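**Drumden Residents' Association – Winter Season Planning Meeting**
Minutes, November meeting
Location: ground floor meeting room, Drumden
Start: 7 p.m.

## Attendance and previous minutes

Households from the Isau and Tirnadard wings were represented. The chair confirmed a quorum. Minutes of the October meeting were approved with one correction: the item on hallway lighting should read "Tirnadard wing, upper landing" instead of "lower landing."

## Shared supper

The supper will be held in December in the common room. Attendance is capped at up to 70, the posted limit for the room with tables set out. Sign-up will be by household on the sheet by the mailboxes. Households are asked to write the number attending next to the unit number. A unit number alone will be taken as one person.

Main dishes will be ordered from Taşdemir, as last year. The order covers the mains, rice and bread. Sides and desserts will be brought by residents. It was noted that last year's table had a surplus of desserts and very few vegetables. The sign-up sheet will have separate columns for sides and desserts, and the dessert column will be closed when full.

The kitchen outlets on the window wall share a circuit. No more than two warming trays are to be plugged in on that side. Other trays go on the hallway wall.

Discussion of start time. A later start was proposed for residents on day shifts. An earlier start was preferred by households with small children. Agreed: doors open at 6 p.m., food served when the delivery has been checked against the order.

**Decision:** supper approved on the above terms. Carried without objection.

## Gift exchange

The current format asks each participating adult to buy one wrapped gift. Several members reported that spending has crept up each year and that some households stayed away for that reason. Three options were put forward:

- keep the format and set a price limit
- allow only homemade or secondhand gifts
- drop the adult exchange and keep gifts for children only

A price limit was thought hard to check and likely to be ignored. The secondhand option drew the most support. A question was raised about whether baked goods count as homemade. They do, if labeled with ingredients.

**Decision:** adult exchange to be homemade or secondhand. Children's gifts are unchanged and will be bought from the season budget. The notice should say plainly that taking part is optional and that the supper is open to everyone either way.

## Decorations

Existing decorations are in the Isau wing storage closet. The lobby tree is complete except for the stand, which has a cracked foot. Repair will be tried before a new stand is priced. Light strings are to be tested before they go up – last year two were found dead after hanging.

Candles remain prohibited in common areas. Battery lights are permitted on landings, provided cords and hooks stay clear of the handrails. Door wreaths are a matter for each household.

Removal of decorations was left open last year and the lobby tree stayed up until February. Agreed that all common area decorations come down in the first full week of January.

## Quiet hours and guests

Quiet hours stay as posted through the season. The supper is exempt until cleanup is finished. Households expecting overnight guests should ask them to use street parking, as the visitor spaces are needed for deliveries. A request for a temporary loading space at the Tirnadard entrance was discussed and deferred to the building manager.

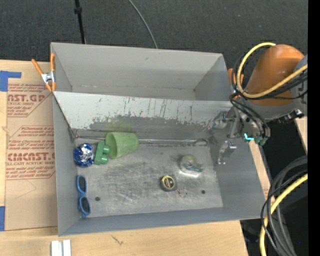
*Two-section metal bin, with a cup and sunglasses in the front section.*

## Quiet room

A proposal was received to keep the small reading room open as a quiet room during the supper, for residents who want a break from the noise. No food, music or phone calls. The room seats six. Members supported this and asked that the door sign be large enough to read from the corridor.

**Decision:** approved. Heating in the reading room to be switched on in the afternoon.

## Other business

- Carolers: a request from an outside group was read. Lobby only, one visit, ending before quiet hours.
- Packages: the lobby shelf is full most evenings. Residents are asked to collect the same day, or to arrange collection with a neighbor.
- Recycling: wrapping paper with foil or glitter is not accepted. A notice will go on the bin room door.

## Actions

- Confirm menu and delivery time with Taşdemir – secretary
- Post sign-up sheet with separate columns – secretary
- Test light strings, repair tree stand – Isau wing representative
- Ask building manager about loading space – Tirnadard wing representative
- Print quiet room sign and recycling notice – chair

Next meeting in January, same room. Supper costs will be reported then.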